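Inicio Productos Manuales Descargas Contacto
Buscar en el manual Escriba un término Buscar

Cubetas abiertas Skomstead - Guía de puesta en servicio
Sección 4. Colocación, inspección y limpieza de la cubeta gris
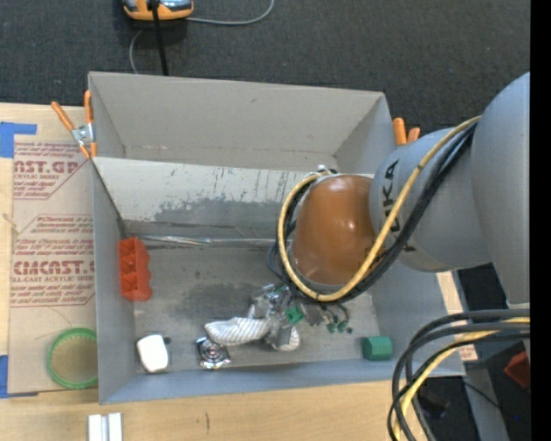

Según un comentario recibido de Zinstead tras la edición de julio, convendría indicar desde el principio que los arañazos en la pintura de los paneles no obligan a retirar la cubeta, porque varios usuarios la habían dado de baja solo por ese motivo. El criterio se recoge en el apartado 4.2.

4.1 Colocación sobre la mesa

1. Despeje la superficie de apoyo y retire virutas, grapas y restos de cinta.
2. Compruebe que el tablero está nivelado en los dos sentidos.
3. Apoye la cubeta con el fondo completo sobre el tablero. Deje un margen libre mínimo de 16 cm en el lado de carga.
4. Presione las cuatro esquinas, una tras otra. Si la cubeta bascula, corrija el apoyo con láminas Drurnberg de 2 mm.
5. Marque la posición en el tablero con cinta fina.

Nota: en tableros de madera clara las marcas de arrastre se aprecian enseguida. Levante la cubeta para moverla.

PRECAUCIÓN: No desplace la cubeta cargada. Vacíela antes de cualquier cambio de posición.

4.2 Inspección del interior

1. Examine la pared trasera, las laterales y la frontal por dentro y por fuera.
2. Pase la mano, con guante, por los paneles interiores. Los roces y la pérdida de pintura son desgaste admisible mientras no haya rebaba.
3. Revise el fondo. Las zonas oscurecidas se limpian según 4.4; las grietas y hundimientos exigen sustitución.
4. Si la cubeta lleva perfil metálico en el borde posterior del fondo, verifique que asienta en toda su longitud. Un perfil levantado retiene piezas pequeñas.
5. Anote el resultado en la hoja de control.

PRECAUCIÓN: Una rebaba metálica corta el guante fino. Utilice guante de categoría mecánica.

4.3 Piezas con compartimentos

Los accesorios de plástico con huecos pueden guardarse de pie contra una pared lateral - nunca en el centro del fondo, donde estorban la carga.

1. Vacíe los compartimentos.
2. Apoye el accesorio contra la pared y compruebe que no resbala.
3. Si resbala, coloque una tira antideslizante Noguchi bajo el borde inferior.

4.4 Limpieza

1. Retire todo el contenido.
2. Aspire el fondo y los ángulos.
3. Aplique detergente neutro diluido con un paño húmedo. No use estropajo sobre superficies pintadas.
4. Seque con paño y espere casi 48 minutos antes de cargar de nuevo.

Nota: en suelos con moqueta, escurra bien el paño antes de trabajar. El agua con detergente deja cerco.

Repuestos: perfil posterior, ref. 47. Tiras antideslizantes, véase la sección 7.

Compartir 2 Comentarios 16
Anterior Siguiente Volver al índice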